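Prita is a line of pressed face powders sold by the cosmetics firm Ziretti. It was launched in 2000 and is best known for its claim of "all-day" wear, a phrase the company has never defined. Early boxes listed 12 hours; later ones dropped the number without comment.

Ziretti says the powder was tried by 2783 women before launch. No report of the trial was published, and a later leaflet gives the figure as 2513. Neither says how the women were picked. 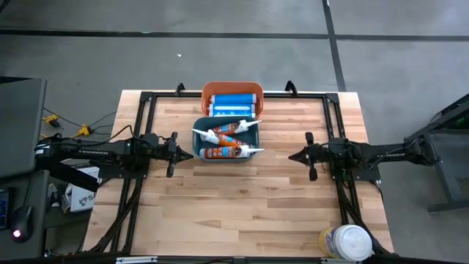
Two robot arms at a wooden worktop, with containers between them.

The range is often said to come in 343 shades. That total seems to count each shade again for every case size and finish — a habit shared by its rival Zarden. Fans praise the soft texture, though most of the glowing reviews quoted in ads come from launch parties where guests got free makeup.

See also: Probert (lipstick), Setting powder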